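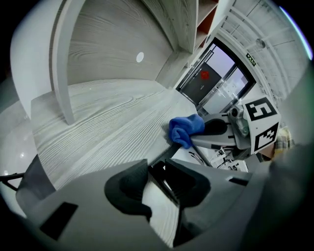 Clandine Regional Air: progress report on the Skondham–Midtbø route support grant, second quarter

The airline operated 503 of its scheduled flights on the route this quarter. Six were canceled, four for weather and two when the landing permit at Midtbø was held up after the new transit rules came into force in May. Passengers on those two flights were rebooked through Pliseta at our cost.

The rule change has meant more work at check-in. Travelers connecting from abroad now need their entry papers reviewed before boarding, and we moved the counter opening forward to 5:30 a.m. to allow for it. Complaints rose in May and fell again in June.

Bookings for the summer stand at 4000 seats. Of these, 400 are held by tour operators who have until the end of July to confirm — we expect some to be released.

Spending is within the approved budget. The fuel line is slightly over, and the training line is under because the second crew course was moved to September. We ask that the unspent training money be carried into the next quarter.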